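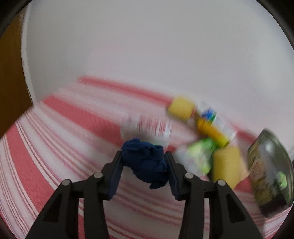 Clearing the Table with Fidelina Grajales

Fidelina Grajales does not believe in junk drawers. She believes in tables, big ones, with a striped cloth on top, where everything you own from under the sink and behind the bread box can be laid out and looked at in the light.

"You have to see it all together," she told me over coffee, which she poured before I had my coat off. "A navy cloth, a couple of yellow sponges, a jar, a bottle with a label on it. In the cupboard they hide from you! On the table they can't."

She has lived in Trevwood for 40 years, and last October she started helping neighbors sort out their kitchens, first as a favor and then, after her niece Dayana Tamayo put up a little notice at the Hakercombe library, for a small fee (she still seems embarrassed about the fee). Dayana says there have been more than 275 kitchens since. Fidelina waves that away and goes looking for the sugar.

I asked where a person ought to begin, and she thought about it for a good long while.

"With cloths," she said finally. "Everybody has too many and they're always in a ball. Shake one out, look at it, and ask if you'd dry a glass with it. If you wouldn't, it goes to the floor bucket, and you don't have to feel bad, it's had a nice life." 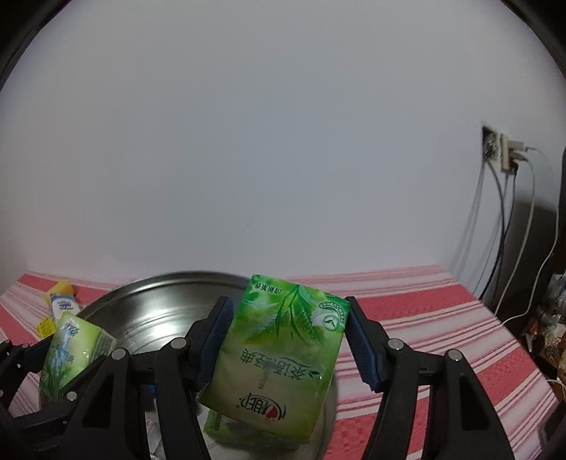

TRAYS AND TISSUES

The other thing she swears by is a big round steel tray with a rim. Small things go near it or on it while she makes up her mind, and she is especially fond of tissue packets, like the green one with the tea leaves printed on it.

"I like a pretty packet," she said. "My mother kept hers in the good cabinet with the cups, so you see where I get it. One goes in the purse, one by the door, one in the car, and the rest stay together where I can find them."

Then she topped off my coffee and asked me what was under my own sink.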